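Heltgate Open Day: Demonstration Set-Up Guide
Section 3. Sandwich and Toaster Oven Station

This section is for station leads and hosts. It covers the hand-held gripper demonstration from set-up to the end of the last visitor session. Questions about the station should be sent to Réka Katona before the open day.

3.1 Before visitors arrive

1. Place the toaster oven on the wooden table in front of the black backdrop. Check that the "Fast UMI" letters can be read from the visitor side.

2. Keep the oven unplugged until the station lead has signed the checklist.

3. Inspect both gripper fingers. Replace any finger that is bent or that does not close evenly.

4. Wipe the two square markers on the gripper with a dry cloth. Do not use spray cleaner on them.

5. Start a test recording and confirm that both markers stay in view as the fingers open and close.

CAUTION: Only the station lead may switch on the oven. Visitors may handle the gripper at the oven only when both the oven and its door are cool to the touch.

3.2 Showing the task

1. Ask visitors to stand behind the floor tape. Groups are limited to three persons at the table.

2. Explain that each recorded handling of the sandwich will be used later to teach a robot arm the same motion.

3. Open the oven door fully before bringing the gripper forward.

4. Close the fingers on the sandwich with light, steady pressure. The bread and the lettuce should be held together, and the fingers should stay clear of the door glass.

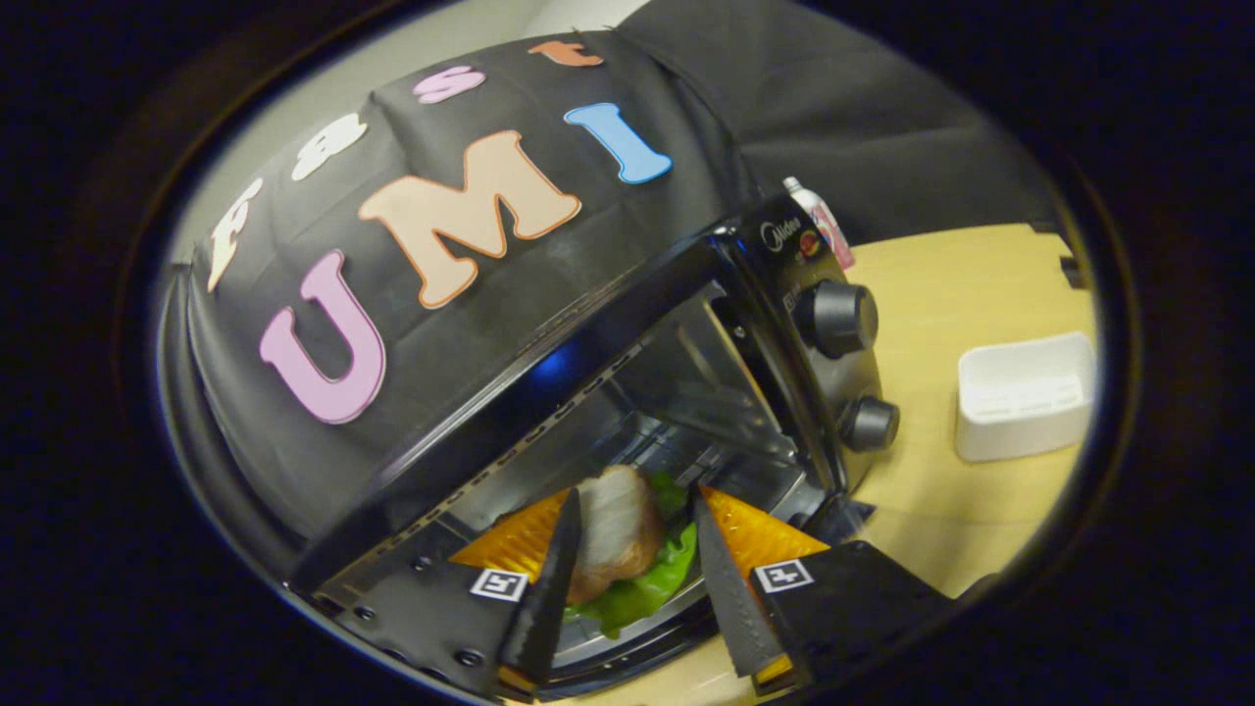 5. Move the sandwich between the oven and the plate in one smooth motion. Avoid sudden turns of the wrist, which reduce the quality of the recording.

6. Hold the sandwich upright over the plate for a moment so that visitors can see the grip, then lower it and open the fingers.
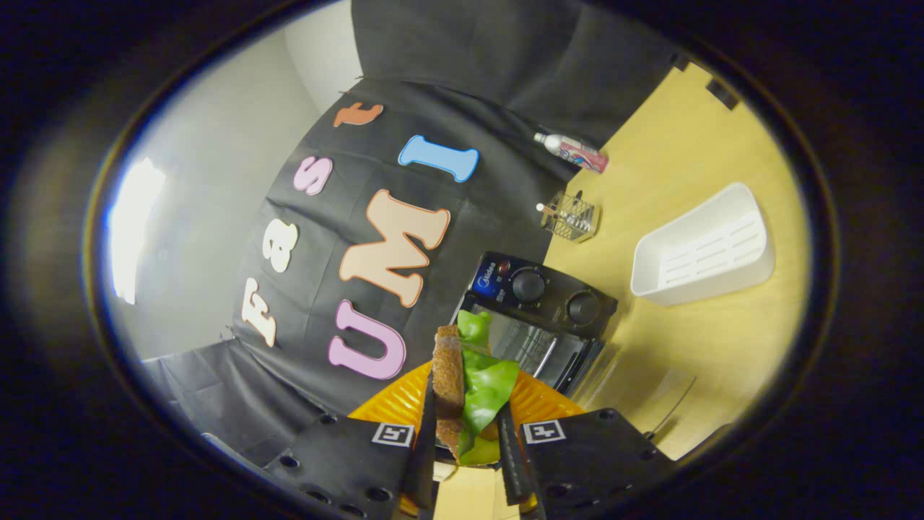 Figure 3-2. Sandwich held upright in the gripper at the orange plate.

NOTE: If the sandwich slips or comes apart, stop the recording and mark the attempt as incomplete. Incomplete attempts are kept and must not be deleted at the station.

3.3 Visitor turns

Each visitor may make 2 attempts. The host, Dagim Endale, will guide the first. Food used at the station is for demonstration only and must not be eaten.

3.4 Closing the station

1. Switch off and unplug the oven.

2. Discard the food and wash the plate.

3. Return the gripper to its case and hand the recordings to Sandrine Jacquet by 5:00 p.m.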